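Progress report to the Quách Fund: machines and everyday chores
Prepared by Vandana Sengar, Fultham
2020-07-10

Dear Deepak,

Thank you for being so patient with us over this one. I know you were expecting it rather earlier in the summer, and I did begin a version in May, but it was full of plans and very short on anything we had learned, so I put it aside. What follows is longer than the form asks for. Please skip to the part on money if you are pressed, though I hope you will come back for the rest, as there are some things in it we are really rather pleased with.

You will remember that the grant was given to answer a plain question: of the jobs people do with their hands at home and in a small shop, which can a machine take on now, which might it take on soon, and which should we stop promising? We split the work in two. Urmila Dubey has looked after the household side, and Kamlesh Goel has looked after the shop floor, by which we mean the sort of repair and refurbishing work that goes on at Dilero, who have been generous with their bench space and even more generous with their opinions.

The household side first. Urmila began with laundry, and laundry has kept her busy ever since. Moving towels from one place to another is fine. Folding a towel that has been laid out flat is fine too, if you are in no hurry at all. A heap of mixed clothes is another matter, and the arm will spend a good while turning a jumper over and over before it finds a hem, if it finds one. Socks we have given up on for this year. We did try, and I would be happy to tell you about it over a cup of tea.

Clearing a table has gone better than any of us thought it would. Plates and mugs are now dependable enough that Urmila lets the arm get on with it while she writes up her notes, which she would never have done in the spring. Cutlery is still troublesome because it lies so flat, and glasses are handled so gently that they sometimes aren't handled at all. Wiping down is good on an open worktop and poor in corners. I mention corners because every visitor asks, and the answer is that a person with a cloth still wins easily.

On the shop-floor side, Kamlesh made a choice I had doubts about, and I am glad now that I kept them mostly to myself. He wanted to start with the insides of computers, on the grounds that a refurbisher does the same few jobs again and again: memory in and out, drives in and out, processors moved or replaced, plugs pushed home. I thought it far too delicate for a first year. His argument was that a computer case, however fiddly, is at least made of stiff things that stay the shape they were, and a pillowcase is not.
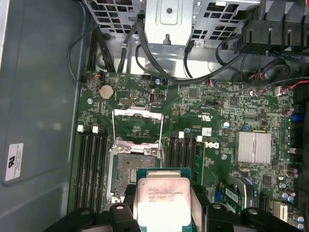
He was right about the stiffness, on the whole. Of everything we have tried at the Dilero bench, picking up a hard, square part and holding it level is what the machine does best. The trouble comes in the last little bit of travel. A processor has to go down into its socket the right way round and perfectly square, and it must not be pushed, whereas a memory stick has to be pushed quite firmly or it won't seat. Those are opposite habits, and teaching one set of fingers to have both has taken up most of Kamlesh's spring. Jin-sol Ban has been helping him with the touch side of it, and her patience has been remarkable.

Where we stand today is that an arm guided by one of our operators can do the processor job at a careful pace, and an arm left to itself can do parts of it. It will find the socket and line up over it. It is less good at noticing that it has lined up slightly wrong, and so we do not let it lower anything without someone watching. The levers and latches are a chapter of their own. A human technician opens a retention lever without thinking, with a sideways nudge of the thumb, and we have no thumb. Memory clips are easier. Loose cables are worst of all, being really just laundry in another form, and when I said so to Urmila she was delighted.

We also asked the technicians at Dilero what they would want handed over, if they could choose. I had expected the difficult jobs. They said sorting screws, blowing out dust and peeling off old stickers! We have added screws to the list for the next period, and Kamlesh is thinking about the stickers.

Now to money. We are within budget. The fingers wear faster than we allowed for, and the replacement set from Bostemach cost £500, which came out of the line for small equipment. We bought 2 spare pads at the same time. Travel was underspent for the obvious reason this year, and with your agreement I should like to move 10 per cent of that line across to operator hours. Good operators matter a great deal more to this work than I understood when I wrote the application, and I would sooner say so plainly than hide it in a table.

For the next period we propose to carry on with table clearing until it can be left alone in an ordinary kitchen, to keep laundry going at a lower level, and to put most of our effort into the bench. Kamlesh would like to run 15 complete refurbishments from opening the case to closing it, with a note made each time a person has to step in. I think that list of interruptions will be the most useful thing we send you all year, and Jin-sol has already drawn up the sheet for it.

One request, if I may. Several people on your side have asked whether we could show the arm doing a whole chore from start to finish at the autumn meeting. We could do the table. I would ask that we not be pressed to do the computer yet — it would be slow, and somebody would be standing beside it with a hand out, and I don't believe that would give a fair idea of either the progress or the distance left.

Do ring me if anything here is unclear. Urmila and Kamlesh are both glad to talk as well, and you would be very welcome at Fultham whenever visits become simple again.

With warm regards,
Vandana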